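**The bread that came by ferry**

*Mar 4, 2023*

In the village of Gimness the bakery opens at an hour when even the fishermen complain. Liliana D'Amico bought it with her sister Sveva in January, after it had stood closed for 3 winters, and she still speaks of the oven as if it was an old relative who must not be made angry.

The sisters grew up in Kalau, where their grandmother baked a dark rye loaf with fennel seed. The recipe was never written. Sveva remembered the smell, Liliana remembered the weight of the dough in the hand, and between them they made 40 wrong loaves before one was right.

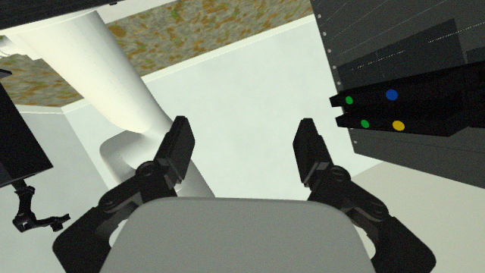

Now they bake 196 loaves for each market, and most of them travel on the morning ferry to Ekano. The flour comes from the Bagheri mill, up the valley, and it changes its colour with the harvest. Liliana likes this. Sveva, who must explain it to the customers, likes it less.

I asked them if they will grow. There was an offer from a shop on the mainland, with a good price and a long contract. They talked about it for one evening and said no. "We would need a second oven," Sveva told me, "and then a third person, and then we would be in an office."

She gave me a loaf for the ferry, still warm in its paper. I ate half of it before the harbour, without butter, standing at the rail with my gloves in my pocket.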